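1/ Heute ist bei uns im Atelier Schubladentag und ich freue mich drauf wie andere Leute auf den Skiurlaub! Seit Dezember reden wir davon, dass der weiße Schreibtisch mit den Regalfächern endlich mal drankommt. 1.2.23, Montag, Kaffee steht bereit, los geht's.

2/ Für alle, die neu mitlesen: Das Atelier Monach teilen wir uns zu mehreren, genäht wird viel, gebastelt noch mehr. Entsprechend landet in so einem Möbel alles, was gerade keinen Platz hat. Garnreste, Knöpfe, Etiketten, der Lieferschein von Stokley, den wir ewig gesucht haben (ja, er ist wieder da!!).

3/ Meine Regel fürs Ausmisten: erst raus, dann entscheiden. Flauschkram geht bei mir immer zuerst, weil er so viel Platz frisst und sich trotzdem so schnell wegsortieren lässt. Ein schwarzes Puscheldings und die Schublade sieht voll aus. 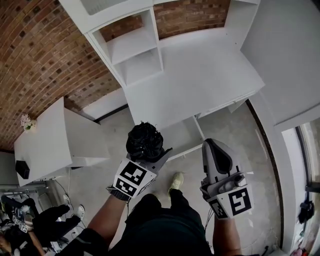
4/ Und dann kommt die eigentliche Frage: zurück in die Schublade oder in eine Kiste? Alles, was ich in den letzten 3 Monaten in der Hand hatte, darf in die Schublade. Der Rest wandert in die Kisten von Bondis, die stapeln sich super und man kommt auch mit vollen Armen noch dran.

5/ Kleiner Schwärm-Einschub: der helle Betonboden. Ich wollte am Anfang unbedingt Teppich, was hab ich diskutiert! Inzwischen liebe ich ihn. Stecknadeln findet man sofort wieder, Fusseln fegt man in zwei Minuten zusammen, und beim Sortieren kann man sich einfach auf dem Boden ausbreiten.

6/ Zwischenstand nach der ersten Runde: 4 Kisten voll, 10 Rollen Band aufgewickelt und eine Tüte mit Sachen, die wir verschenken. Wer schwarze Bommelwolle braucht, bitte melden – wir haben davon mehr, als ein Mensch in einem Winter zu Mützen verarbeiten kann.

7/ Nach der Pause dann die weiße Arbeitsfläche an der Backsteinwand. Die Wand ist mein Lieblingsstück im ganzen Raum, dieses rötliche Orange mit den fast schwarz gesprenkelten Steinen dazwischen! Davor stelle ich ungern viel hin. Auf der Fläche soll nur bleiben, was an dem Tag gebraucht wird.
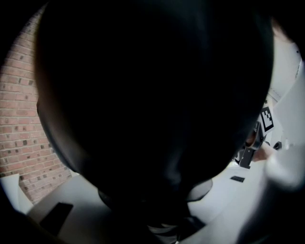
Atelier Monach · Team Material & Ordnung

8/ Klappt natürlich nicht jeden Tag, aber eine freie Ecke zum Zuschneiden reicht mir schon. Die Schnittmuster von Ait Brahim habe ich jetzt in Mappen, nach Größe sortiert. Vorher lagen sie nach »wer hat zuletzt daran gearbeitet«, was ungefähr niemandem geholfen hat.

9/ Wir sind inzwischen 812 hier im Kanal, wie schön ist das denn? Erzählt mal: Wie beschriftet ihr eure Schubladen? Ich schwanke zwischen Stoffstreifen und Malerkrepp. Stoffstreifen sind hübscher, Krepp klebt dafür auch auf den weißen Fronten und geht wieder ab.

10/ Nächste Woche ist das Regal mit den Stoffballen dran, da fürchte ich mich ein bisschen und freue mich trotzdem. Bommelwolle wie gesagt per Nachricht an uns, Abholung geht immer nachmittags.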